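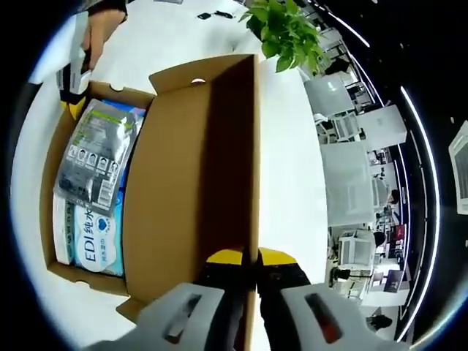

Box full, both grippers up, wipes under the gray pack. Right-hand view.

February, notebook 7, packing task, second block

Start 9:40. Two-gripper collection, box on the white table, plant left where it was for the first block. Goal for the block: 56 usable episodes of mixed retail packing and unpacking, split evenly between directions. Task strings are "put the items in the box" and "take the items out of the box". No per-item language yet. The Hultik people want per-item labels eventually, but the annotation pass can add those afterward from the video, so I am not slowing the operators down for it.

Calibration first. Closed-jaw width reads 0.4 mm on the left and 0.9 mm on the right. The right one was 0.5 at the end of the last block. Rezeroed both, repeated, got 0.4 and 0.4. Logged the old offset in the session header in case the earlier widths need correcting. If anyone retrains on block one, check the right width column before normalizing.

Mapping pass took three tries. The first two lost tracking when the right unit was pushed down close to the cardboard. Plain brown corrugated at short range gives the tracker very little to hold on to, and when a flap covers the rest of the view there is nothing left. Third try: slow sweep along the table, up over the box, hold on the plant, back down. Good map. The plant is the best feature source on the table, so please do not move it between the mapping pass and the last episode of a block. Same goes for the chairs closest to the table, as far as that can be managed. People moving at the desks behind have not hurt anything so far.

Flaps. Decided to leave them open and unconstrained. I considered taping them down, which would give cleaner views and fewer dropouts, but the deployment boxes at Nesarden will not be taped and I would sooner have the variation in the data. Rule for the block: the operator may push a flap out of the way with the back of a gripper, and that counts as part of the episode. Reaching in with bare fingers does not, and the episode gets discarded.

Unpacking notes, full box:

Flat soft packs are the slow ones. When a pack lies diagonally on top of another, the pads tend to pick up both films. The operators' fix is to pinch a corner, lift a little, pause, then pull. The pause is fine and should stay in. Do not trim it as idle time. The idle filter at its current setting (14 frames below the motion threshold) does trim it, so I turned the filter off for this block and will redo it with a longer window.

Wipes are heavy for their size and rotate in the pads if taken off center. Two drops, both back into the box. Kept both, since the operator recovered and finished.

Packs standing against the box wall need one jaw between cardboard and item. The finger fits, barely. Several attempts bent the wall outward. Changed boxes when the corner began to soften.

10:50. Foam checked on both units, no tearing. Battery on the left unit swapped.

Packing notes, starting from an empty box:

The first item in is the easiest and also the most varied in the data, which is what we want. Tubes go in vertically, gripped across the body with the crimped end up and the cap leading.
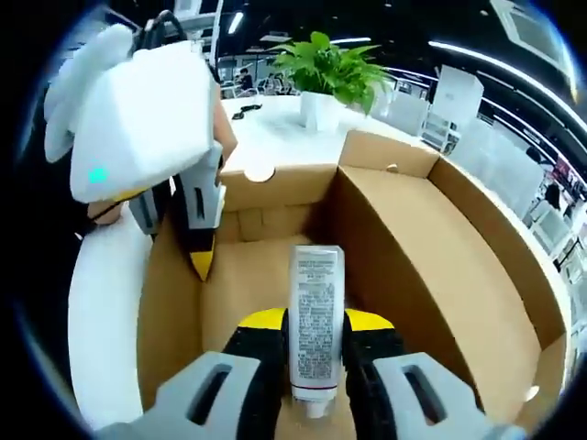 Release height matters here. Let go too high and the tube tips over and ends up against the far wall, where the other gripper has to go after it. Asked operators to bring the cap down to the floor of the box before opening the jaws. Tube bodies are soft, so the width signal keeps drifting down after contact while the pads squeeze in. A fixed closing threshold for "grasped" will misfire on these. Use the slope, or label by hand.

Second gripper during single-item placement: no fixed rule. Some operators hold it over the box, some pull it back to the table edge. The Krajewska baseline assumed a parked arm and did badly when the second one wandered, so both styles should be in the training split. I have asked for alternation by episode. Not everyone remembers.

Time sync between left and right: checked on the clap at the start of each file. Worst offset one frame. Good enough.

Upload to the Hanari share started 12:15. Raw total for the project now stands at 233 episodes before review. Naming follows the old pattern, direction code before operator code. One file had them swapped, fixed by hand.

Open items:
Rerun the idle filter with the longer window and compare against the untrimmed set.
Decide whether flap pushes get their own segment label.
More tubes and small rigid bottles, fewer flat packs in the next block.
Try a printed box for one block and see if tracking holds with the unit down inside.
Order spare pads for the right unit.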